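# Jirnska hand-held gripper

The **Jirnska** is a hand-held gripper with a camera on it, sold as a kit by a small workshop called Clundero. You hold it, you squeeze, two fingers close on whatever you've pointed it at, and the camera records the lot so that a robot arm can later be taught to do the same job. I've been writing up robot kits for this wiki for a while now and this is the one I get asked about most, so the page has grown rather long (sorry!). I bought mine with my own money in May and nobody at Clundero has seen this article.

## Background

The Jirnska began as a side job. Américo Macedo was building fruit-handling arms and wanted a quick way to show them how to pick things up without driving the arm about with a joystick, which is slow and makes your thumbs ache. He bolted a pair of spare fingers to a handle, and the first version was more or less that. It had a trigger that stuck, and if you find one second-hand I'd leave it where it is.

The present version is the second, usually written Jirnska 2 on the invoice and just Jirnska everywhere else. The handle was redrawn and the trigger now runs on a proper bearing. It's a much nicer thing to hold for an afternoon.

## What you get

The kit comes in a shallow box with foam cut-outs. Mine held the handle and trigger unit, the camera with its wide lens already fitted, a pair of finger plates, two sets of soft pads, a bag of screws and a driver, a cable that is far too short, and a printed booklet of 16 pages. The booklet is good on assembly and hopeless on software, more of which below.

It weighs 962 grams with the camera on. That doesn't sound like much and for the first half hour it isn't. After that you start resting your elbow on things. I'd suggest swapping hands, or doing what I do and stopping for tea.

## Fingers and pads

The pads are the clever bit. They're ribbed and bendy, built on the fin idea that plenty of soft grippers use: push on the middle of one and the tip curls in towards the thing you're holding instead of bending away from it. You can take hold of something round without lining it up perfectly, and you don't need to squeeze hard. I've picked up eggs, pears, a roll of tape and a very cross-looking garden gnome.

Changing a pad takes me a few minutes. The screws are small and dark and love to roll under the fridge, so do it over a tray. Pads do wear. One of mine split along a rib after a lot of work with rough cardboard, and Clundero sent a replacement without any fuss.

The firmer pads, sold separately under the name Hisov, are meant for tools and metal parts. I tried a friend's pair and found them a bit slippery on plastic – fine on a spanner, though. For household things I'd stay with the soft ones.

## Camera and view

The lens is very wide, nearly a fisheye. You get the fingers at the bottom of the picture and then a great sweep of room behind them, ceiling included, all bent round at the sides. People who see the footage for the first time usually say it makes them feel a bit seasick. The width is there for a reason: the software works out where the handle is by watching the room go by, and the more of the room it can see, the better it copes.

It likes a room with plenty in it. Shelves, window frames, doors and light fittings are all good. A bare white wall close up is the worst thing you can give it, and I lost a whole evening's recording in my hallway finding that out. Big rooms with furniture dotted about have given me the cleanest results.

## Software

The recordings go into a program called Yilma, which comes with the kit. It trims the clips, works out the path of the hand and throws away the ones it can't follow. When it works it's lovely. You drop in a folder, go and do something else, and come back to a neat list with the good ones ticked.

When it doesn't work, it tells you "path error" and nothing more. I've had that message from a full disk, a wrong clock setting and (I think) a folder name with a comma in it. There's a list of known causes on the talk page and I'd love it if other owners would add theirs. It can process up to 5 clips at once, though my elderly laptop is happier with one.

Yilma only saves in its own format by default. If your arm needs something else there's an export menu, hidden under "Session", which took me ages to find.

## In use

Most owners start with bottles and cups, and I'd say that's right. They stand up on their own, they're cheap, and a clear bottle is a surprisingly fair test of the pads and of the camera, what with all the glints. Put a few other things further along the table so that the view isn't too tidy. A table tennis table does very nicely: flat, a good height, and plenty of room to walk round. 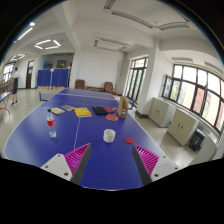
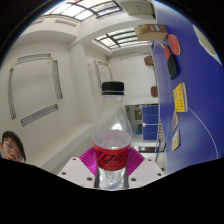

Both of these have the bottle in the grip, the one before this line and the one after it. 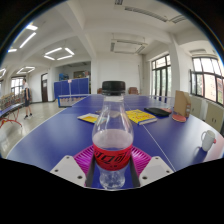 My own habit is to come in low and slow, close the fingers, wait a second, lift, and then put the thing down somewhere different. The wait matters more than I expected. Yilma uses that still moment to mark the start of the lift, and if you snatch at the object it often puts the mark in the wrong place. You can fix it by hand in the timeline, but it's fiddly.

Cups are easier by the body than by the handle. Books lying flat are hard, as the fingers want an edge to get under, and I usually let them hang over the side of the table a little. Paper bags I've mostly given up on.

## Support and spares

Clundero answers emails, generally the next morning, and the replies are friendly and sometimes very long. Spare pads, finger plates and cables are all in the shop. Get the longer cable when you order. The camera can't be bought by itself at the moment, so a dropped kit means sending the whole top half back.

There's talk of a lighter handle. I asked about it and was told it's being drawn up, with no date given, and I'll update this section when I hear more.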